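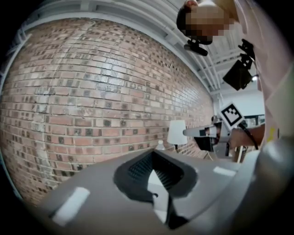

*Brick wall, Betville.*

## 4. Setting up the weekly check-in

The check-in is a set of short questions that both partners in a Cullura pair answer separately. Answers stay hidden until both sets are in. Complete Section 3 (Pairing two accounts) before starting.

### 4.1 Create the schedule

1. Open Cullura on either phone and go to **Pair > Check-in > Schedule**.
2. Select a day, then a start time. The default is 7:30 p.m.
3. Set the answer window. The shortest window is two hours and the longest is three days.
4. Tap **Propose**. The other partner receives a request.
5. On the second phone, open the request and tap **Accept** or **Suggest another time**.

The schedule becomes active when both partners have accepted the same time. Until then, the status line reads *Waiting for partner*.

**Note:** If the two phones are set to different time zones, the start time follows the phone that sent the proposal. Couples living apart should check the converted time on the second phone before accepting.

### 4.2 Choose a question set

Three sets are installed:

- **Stemar** - five questions on chores, money and plans for the coming week.
- **Bailly** - eight questions on affection, time together and anything left unsaid.
- **Open** - blank. Write up to ten questions of your own.

1. Go to **Check-in > Questions**.
2. Tap a set to preview it.
3. Tap **Use this set**. The change applies from the next check-in.

Either partner can skip a question by tapping the arrow at the lower right. A skipped question is shown to the other partner as *Skipped*, with no reason given.

Each answer is limited to 600 characters. Text over the limit is kept as a draft but cannot be submitted.

**Caution:** Do not switch sets while a check-in is open. Answers already entered on both phones will be erased and cannot be restored.

### 4.3 Set the reveal

1. Go to **Check-in > Reveal**.
2. Select **Together** or **As submitted**.
3. If you selected **Together**, both phones must be unlocked and within Bluetooth range for the answers to open.

**Together** is recommended for the first month. Couples in different places should select **As submitted**, which opens both sets of answers as soon as the second one is in.

### 4.4 Pause the check-in

1. Go to **Pair > Check-in** and tap **Pause**.
2. Select one week, two weeks or *Until I resume*.

Your partner is told that the check-in is paused and for how long. Past answers can still be read during a pause.

**Caution:** Pausing does not unpair the accounts. To unpair, see Section 9.

### 4.5 Messages

| Code | Meaning | Action |
|---|---|---|
| 174 | Proposal expired | Send a new proposal |
| 1947 | Partner's app is out of date | Update the app on the second phone |
| 3361 | Answers not synced | Keep both phones online and tap **Retry** |

If code 3361 is still displayed after the second retry, sign out and sign in again on the phone that shows it - drafts are kept.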